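Aprender a esperar (y otras cosas que me pasan en las salas de espera)

Pues nada, que he vuelto a escribir. Lo había dejado abandonadísimo esto, lo sé, pero es que llevo una temporada de papeleo, médicos, notaría y taller que no se la deseo a nadie, y entre unas cosas y otras me he dado cuenta de que me paso media vida esperando. En sillas. ¡En muchísimas sillas! Así que hoy toca hablar de esperar, que es un tema del que me he vuelto medio experta a la fuerza.

De pequeña esperar se me daba fatal. Mi madre me llevaba al dentista de Gitulness y yo me leía los carteles de las encías una y otra vez hasta que me los sabía de memoria. Todavía podría recitar el de la gingivitis. Había una pecera con un solo pez, naranja, muy serio, y yo le ponía nombres distintos cada vez que íbamos.
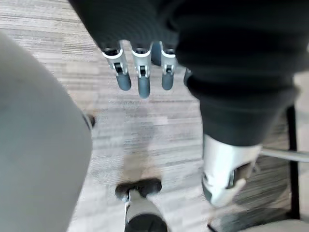 Ahora lo llevo mejor, creo. Lo primero que hice fue dejar el móvil en el bolso. No por nada espiritual, es que un día me quedé sin batería en la gestoría Bergeron, tenía el número 151 e iban por el 100, y no me quedó otra que mirar al techo. Los primeros minutos, horrible. Luego me puse a pensar en la cena, de la cena pasé a una receta de lentejas que hacía mi abuela, y de las lentejas a un verano entero que tenía olvidado (el del columpio roto, para la familia que me lea). Cuando salió mi número casi me dio rabia levantarme.

Desde entonces llevo una libretita. Apunto bobadas: la lista de la compra, palabras que me gustan, cosas que oigo a medias. El otro día una señora le decía a otra «yo con ese hombre no vuelvo a ir ni a por pan» y me fui a casa sin saber qué había hecho el pobre hombre. Sigo dándole vueltas. 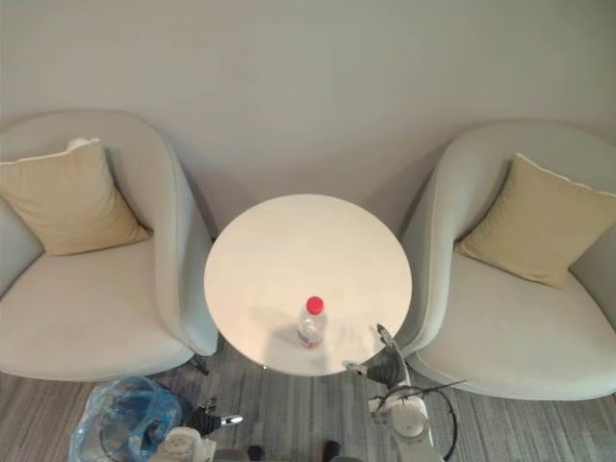
Dos butacas y una mesita redonda: mi idea de un buen sitio para esperar.

Porque esa es otra, los asientos. Yo tengo mi clasificación. Las peores son las sillas de plástico unidas por una barra, que cuando se sienta alguien en la otra punta tú das un botecito. Después vienen los bancos corridos sin respaldo, que no sé quién los diseña pero espero que tenga que usarlos. Y arriba del todo, una butaca de las que te recogen, con una mesa al lado para dejar la libreta. Con eso y una luz que no parpadee yo aguanto lo que me echen, de verdad. 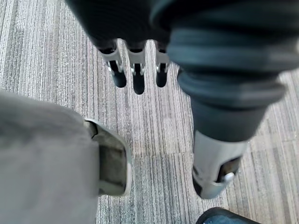
La de la libretita
Autora y única redactora de este blog

Os cuento también la parte mala, que si no parece que vivo en una nube. Hay esperas que no se arreglan con ninguna libreta. Cuando estás pendiente de una llamada importante no hay butaca que valga, y ahí lo único que me funciona es andar. Pasillo arriba, pasillo abajo. Si me veis andando así, no me habléis, ya os saludaré luego.

Y luego está el autobús de la línea Traleck, que es una categoría en sí misma. Pasa cada 28 minutos según el cartel. Según el cartel. Yo he estado allí con una bolsa de congelados y os digo que los guisantes tienen otra opinión.

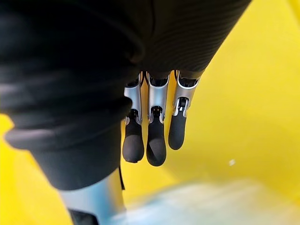 Gitulness, marzo

Añado esto unos días después, que dejé la entrada a medias (mucho hablar de paciencia, pero terminar las cosas me cuesta). Varias personas me habéis escrito preguntando qué libreta uso. Es una Enumska de las pequeñas, de tapa blanda, que cabe en el bolsillo del abrigo. Le quedan unas 9 hojas y ya estoy pensando de qué color será la siguiente. Me tienta el verde, aunque siempre digo verde y luego vuelvo con la azul.

También me preguntáis si no me aburro. ¡Claro que me aburro! Me aburro muchísimo, lo que pasa es que le he cogido el gusto. De aburrirme me salió esta entrada, y el menú de la semana, y la decisión de cortarme el flequillo, que esa igual la tendría que haber pensado un poco más.

Mañana a las ocho y media tengo que volver a la gestoría con un papel que faltaba. Contadme en los comentarios cuál es la peor silla en la que habéis esperado, que quiero ampliar la clasificación.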